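From the Bench: Teaching a Gripper by Hand

Well, we're a few months into the Vuvinine project now, and I keep getting stopped in the hallway by people who want to know why I'm walking around with a pair of big black plastic-looking claws. So this month's item is a catch-up on what the data side of the project has been doing, in plain terms, with the boring parts left in (sorry, the boring parts are most of it).

The short version: we're collecting examples. A person picks up a hand-held gripper with a camera on it, does an ordinary little table job, and the recording becomes one example for the learning system to copy from. We call each one a "take." Pick up, move, let go, done, next. When I started in January I thought I'd get bored by lunch on the first day, and I did, a little, but then I started noticing how many different ways I reach for a thing without thinking about it, and after that I was hooked!

As of this newsletter we have 2,881 takes saved. My share of that is bigger than I'd like to admit, and my right forearm can prove it. Of those, 211 are marked for a second look. Some of them have a hand wandering in at the wrong moment, some start too late, and a handful are just me dropping things and saying a word I won't print. We don't throw the flagged ones out right away. A drop followed by a calm recovery is worth keeping, and I've argued for a few of mine on exactly those grounds (with mixed success).

What makes a good take? I had this all wrong at the start. I wanted every one to be smooth and quick, like a cooking show. So my first batch was very neat and very much the same: same starting spot, same angle, same speed, everything in the middle of the table. When we tried training on it, the system did fine as long as the object was in my favorite spot and went to pieces once we slid it over a few inches. It had learned my habits, including the lazy ones. Back to the bench I went.

These days we mix it up on purpose. Start high, start low, come in from the left, come in crooked. Put the object near the far edge, where you have to lean. Do a few with the sleeves pushed up and a few with them down. We leave cables lying around, too, and other people's hands are allowed to be in view, which I fought against for a while. My thinking was that a clean table makes clean data. Then someone pointed out that no table in our building has been clean since we moved in, and I didn't have much of a comeback.

The other big lesson is about slowing down at the end. Everyone rushes the let-go. You've got the thing where it belongs, your brain has already moved on to the next take, and the fingers pop open while you're still moving. On the recording it looks like a toss. So the rule now is to stop, open, wait a beat, then lift away. I say it under my breath like a dance step. Stop, open, wait, lift. I caught myself doing it with a coffee mug at home.

We do takes in blocks, with a break in between whether you feel you need one or not. I used to skip the breaks and then wonder why my last twenty minutes were a mess. Tired takes look tired: the approach gets wobbly, the fingers come in at a tilt, and you start shoving things into place. You can pick out the end of a long session just by watching how the fingers behave.

Labeling comes after, and it's slower than the takes themselves. Each one gets a start point, an end point and one line of plain English about what's being done. We tried long descriptions for a while and they were a disaster, everybody wrote them differently and half of mine were essays. Now it's short. "Move the cup to the left." "Pick up the sponge." If you can't say it in one line, it was probably two takes and should be split.

We also switched to the Plurkeck naming sheet this spring, so if you're one of the people who still has the old sheet taped up by your desk, please take it down. I found three takes last week filed under names we dropped ages ago, and I know who you are (it was me, twice).

Coming up, the goal is another 600 takes with two people at the table, one on the gripper and one handling things at the far side. It's a different feeling from working alone. You have to watch the other person's hands and hold off until they're clear, and that waiting is something we want on record. We could use help with these, so if you have a free hour and a steady wrist, come find me. No experience needed, and I'll bring snacks.

My view from the gripper, with company across the table: 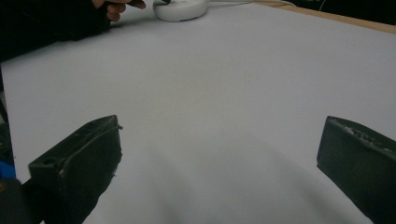
Sign-Up and Supplies

The sign-up sheet for two-person blocks is on the shelf by the door, next to the box for the Navau chargers. Put your name in any open slot, and please write it so I can read it. If you borrow a charger, bring it back the same day. Spare gloves are in the top drawer, and the small ones go fast.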